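Progress report, second period: the Limance Placement Program
Prepared for the Brennan Fund by the program office, February

We promised you a report without adjectives this time, and we have mostly kept to it.

## Where the money went

Your grant pays for one thing, which is getting public job openings in the county in front of people who could do them, and then getting those people's applications in on time and in one piece. In this period we handled openings from four public employers: the water district, the school transportation office, the county records office and the Grulmont transit depot. Between them they posted 30 vacancies. The records office posted one of its clerk jobs twice under different titles, with different closing dates, and then told two of our applicants that they had applied for the wrong one. We have asked for this not to happen again and have been thanked for our feedback.

The largest expense was staff time, as planned. The second largest was printing. Grulmont still wants a signed paper form, a photocopy of the same form, and a passport photo attached with a paper clip. Staples are grounds for rejection. We learned this from the rejection.

## Applications and hires

Nine people have been hired and have started work. That is fewer than we hoped for at this point and more than the last report led anyone to expect. Most of them are at the school transportation office, where the hiring manager answers the phone, a practice we have recommended to the others.

The applications that failed usually failed before anybody read them. Missing proof of residence was the most common problem. After that came certificates that had expired while the applicant waited for the closing date to be extended. The water district extended its deadline, then extended the extension, and then closed early on a Saturday when its upload page was down for maintenance. We kept screenshots. The district has agreed to accept the affected applications, though it has not yet said what "accept" means.

## The tracking software

We moved our records into Plilitico in the first month of the period. It does what the salesperson said, if you allow for the salesperson. Closing dates now show up on one calendar and the reminder messages go out by text, which applicants do read. Email reminders we have dropped.

The weak spot is the import tool. It reads any job title with a comma in it as two jobs, so for a short while we were advertising for an "Assistant" and, separately, for a "Grade B." The second drew several inquiries. The vendor has a fix scheduled and we check the titles by hand until it arrives.

## Walk-in hours

Walk-in help runs two evenings a week at the Limance office. Attendance was thin at first and improved once we changed the sign outside from "Career Navigation Resource Point" to "Help With Job Forms." Parents can bring children, and there is a small blue chair for anyone who comes up to its height.

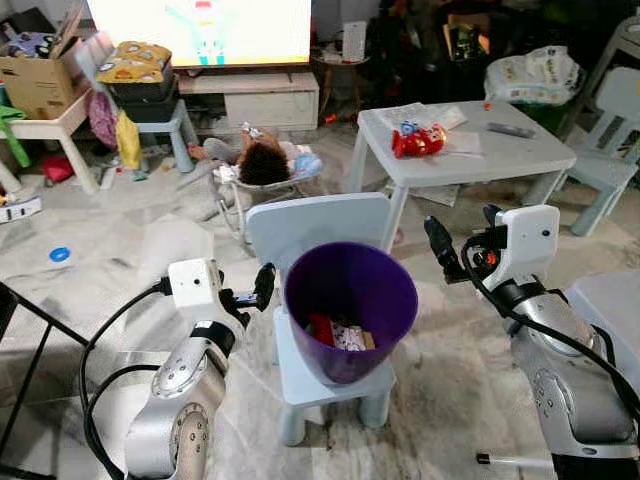
## What did not go well

- The interview practice sessions were under-attended. We scheduled them at 10 a.m., when people with jobs are at work and people without them are in line somewhere. They move to the evening next period.
- Our eligibility checklist was too long. The first version ran to more pages than any of the applications it was meant to simplify. It is now one sheet, both sides.
- We did not finish the guide to age limits and waivers. Each employer has its own rule, and the transit depot has a rule and also a custom. We are waiting for the depot to put the custom in writing.
- Follow-up calls to people who were turned down fell behind. These calls matter, as several applicants had been rejected for something they could fix in an afternoon, and we would rather they heard it from us before the next round of openings.

## Next period

We will keep the same four employers and add no new ones until the paperwork for these is under control. The follow-up calls come first. After that we will finish the waiver guide, with or without the custom.

We are asking for one change to the budget: moving the unspent portion of the advertising line into printing and postage. The advertising line was meant for posters, and it seems the sign did the job. The total stays the same. The revised budget sheet and the list of openings by employer are attached, held together with a paper clip.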